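Big cream sofa stays put as Skundisley lounge swaps its furniture

Friday, February 12, 2021

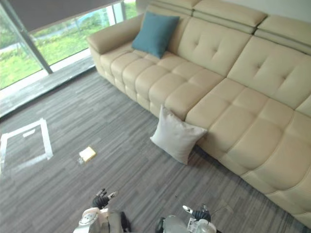 The ground floor lounge at the Moncrieff building will keep its leather sectional after all. Word came down this week from the building office, in a two paragraph notice taped up by the elevators, and it ends a back and forth that has been going since August.

Short version: sofa stays, chairs go, carpet gets a patch job, new side tables on order. Lounge closed for 7 working days starting Monday. Use the upstairs break area in the meantime.

The longer version. Last summer the office put out a plan to clear the whole lounge and start over with smaller seating from Saltura, the contract furniture outfit across the river in Skundisley's east end. Single seats mostly, easy to move around. The cream sectional was down for disposal. Tenants were asked what they thought and a good many of them wrote back, most to say leave the couch alone.

One reply, quoted in the notice, read: "It's ugly and it's the only comfortable thing in the building." Another asked if the office had ever tried to get it out the door.

That turned out to be a fair question. The sectional runs long, with a padded base and a tall back, and it came in before the current entry doors were fitted. Movers from Promik came out to measure and quoted for taking it apart, carrying the pieces through the loading side and hauling them off. The price wasn't in the notice, but the office called it "more than we would like to spend on removing something people want to keep." So that was that.

What the couch gets instead is a proper cleaning. Quilted seats like these collect crumbs in every seam, and the buttoned back is no better. Promik will vacuum it out, wipe down the leather and condition it. Two coats, a day apart. No sitting on it between coats please, the office says, and yes that includes at lunch.

Pillows. The notice spends more room on these than you'd think. The teal one is staying and so is the white one. Covers on both will be washed. Anyone who took a pillow upstairs over the winter is asked to bring it back to the front desk, no questions. The office would also like people to put them back on the seat when they leave and not on the floor, where they pick up carpet fuzz and get stepped on.

Now the carpet. The gray striped tiles are holding up well in most of the room, but the ones by the door and in front of the vending alcove are worn down and a couple have started lifting at the corners. Trip hazard. The building has 40 spare tiles in the basement from the original order, same stripe, and the plan is to use those before buying anything. Tiles will be turned to match the ones next to them so the patches dont show. Replacing the full floor was priced and dropped.

Anything lying on the carpet has to be up before the crew starts. Tape, sponges, cups, cables, the lot. Items left after 5 on Sunday will be boxed and held at the desk. If it's yours and you want it, come get it. Boxes are kept 10 days and then cleared out.

Blinds are on the list too. The dark roller blinds on the garden side will get new pull chains, the old ones stick on at least one window and people have been leaving them half down sooner than fight with them. Glass gets washed inside and out the same week, weather allowing. The lawn crew has been told to keep mowers and blowers well away from that side while the windows are being done.

There was some talk of moving the sectional to face the window so people could look out at the grass and the path. Office says it was looked at. Problem is the heater grilles along that wall, plus the walkway to the side exit, which has to be kept clear under fire rules. It may be shifted a little to get at the tiles underneath but it will go back where it was.

The chairs that are leaving, the stacking ones from the old meeting room, will be offered to tenants first. Sign up sheet at the desk, first come first served, you carry them yourself. What is left goes to Promik for resale. They aren't in great shape.

Saltura still gets part of the job. The side tables are theirs, low ones with rounded corners, sized to sit at either end of the sectional. Delivery is expected the week after the lounge reopens so for a few days there will be nowhere to put a coffee. The office asks people not to use the arm rests. Leather stains and the last ring took forever to get out.

Other bits from the same notice:

Lounge lights will be on all night during the work. Ignore them.

Side exit stays open the whole time, front entry too.

Expect a smell from the leather conditioner the first couple days. Windows on that side don't open so the office will run the fans.

Deliveries that normally get dropped in the lounge go to the mail room till further notice. Large items, call ahead.

Masks and spacing rules in the lounge are the same as before when it reopens. The sectional is one household or well spread out, signs will be put back up.

Questions go to the building office, ground floor, weekday mornings. Comments on the side tables are welcome but the order is already in.

Correction: an earlier version of this item said the lounge would close for 5 working days. It is 7.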